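Autumn walk-round, Westcombe repair hall and workshop
September, started 8:15 a.m. with the doors open

What a good building this is to inspect! Every time I come back something has been put right since the last visit, and this round was no exception. The list follows the usual route: in through the Pladcombe Road doors, along the hall, down to the workshop end, then the kitchen and the yard. OK means OK, FIX means before the next open session, WATCH means look again at the winter round.

## 1. Entrance and ways out

- [x] **Front doors open fully and stay open.** OK. The new floor catch is lovely, you can set it with one foot while carrying a box.
- [x] **Exit signs lit.** OK, all of them, and the one over the side door is finally straight.
- [ ] **Side door clear on both sides.** FIX. Clear inside, but the recycling bins have crept across the path outside again. Painting a yellow box on the concrete would settle it.
- [x] **Ramp surface.** OK. The grit strips have held up very well through a wet summer.
- [ ] **Door mat lies flat.** WATCH. One corner is starting to curl. Tape will do for now, but it wants replacing before the icy weather.

## 2. Fire

- [x] **Extinguishers in place, pins in, needles in the green.** OK. The Dakau units are in date and the tags are easy to read, which makes this part of the round a pleasure.
- [x] **Fire blanket in kitchen.** OK. Tabs hanging down, nothing stacked in front.
- [ ] **Smoke alarms tested.** FIX. The hall and corridor alarms were loud enough to wake Pladcombe. The one in the storeroom gave a weak chirp and needs a battery.
- [x] **Assembly point sign.** OK. The hedge has been cut back and you can read it from the door now. Thank you to whoever did that, it has been on this list for 4 rounds.

## 3. Workshop end: electrical

This is my favorite part of the building and also the part with the most lines on the sheet. People bring in lamps, toasters, radios, computers and the odd sewing machine, and the rules are the same for all of them: unplugged before the cover comes off, and a visual check before it goes anywhere near an outlet again.

- [x] **Outlets and cover plates.** OK. No cracks, no scorching, nothing wobbly.
- [x] **GFCI outlets trip and reset.** OK. Tested every one with its button and again with the plug-in tester.
- [ ] **Extension cords.** FIX. One orange cord has a nick in the jacket near the plug. I cut the end off so it can't wander back into use. The reels are fine, but please unwind them all the way when running a heater or the big vacuum.
- [x] **Power strips.** OK. No strip plugged into another strip anywhere. Hooray!
- [x] **Labels on appliances waiting for repair.** OK. The red tags are a great idea and should spread to the storeroom shelves.

Desktop computers get their own note. With the side panel off there are sharp metal edges at just the height where you rest your wrist, so work with the case lying flat and keep sleeves buttoned. Leave the power supply unit closed up. It can hold a charge after the cord is out, and there is nothing inside it that needs our attention. 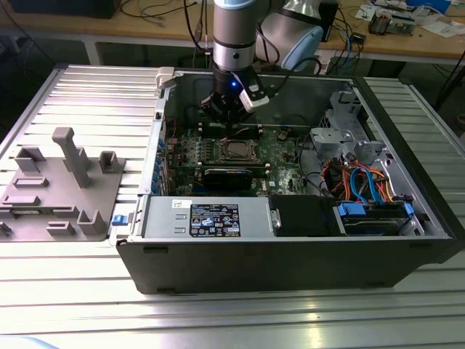
## 4. Workshop end: benches, tools and air

- [x] **Benches steady.** OK. Leaned on all of them with my full weight.
- [x] **Vise bolts tight.** OK. A quarter turn on one of them.
- [ ] **Soldering area.** FIX. The fume extractor pulls beautifully, but its filter is gray and due for a change. Spares are in the Aebischer cabinet, second drawer.
- [x] **Safety glasses.** OK. Clean, and 5 pairs on the hooks.
- [ ] **Shelf load.** WATCH. The long shelf is marked for 2,000 lb in total, and it's nowhere near that, but the heavy stuff has drifted to the top. Motors and transformers belong at knee height.
- [x] **Small battery bin.** OK. Terminals taped, lid on, kept away from the heater.

## 5. Kitchen and first aid

- [x] **First aid kit.** OK. Fully stocked, and the burn gel is in date.
- [x] **Eyewash bottles.** OK, seals unbroken.
- [ ] **Hot water.** FIX. Far too hot at the small sink. Turn the mixing valve down and put up a sign until that's done.
- [x] **Kettle and cord.** OK. Cord tucked behind the counter.

## 6. Yard

- [x] **Outside light.** OK. It comes on at dusk and covers the whole step.
- [ ] **Gutter over the bike rack.** WATCH. Full of leaves already. It drips right where people stand, and that patch freezes first.
- [x] **Gate latch.** OK. Smooth as anything after its drop of oil.

## To do before the next open session

1. Move the bins and paint the box.
2. New battery in the storeroom alarm.
3. Replace the orange cord.
4. Fume extractor filter.
5. Mixing valve and sign at the small sink.

The marked-up floor plan is clipped behind this sheet. Please initial each job in the margin when it's finished and leave the sheet on the board by the front doors.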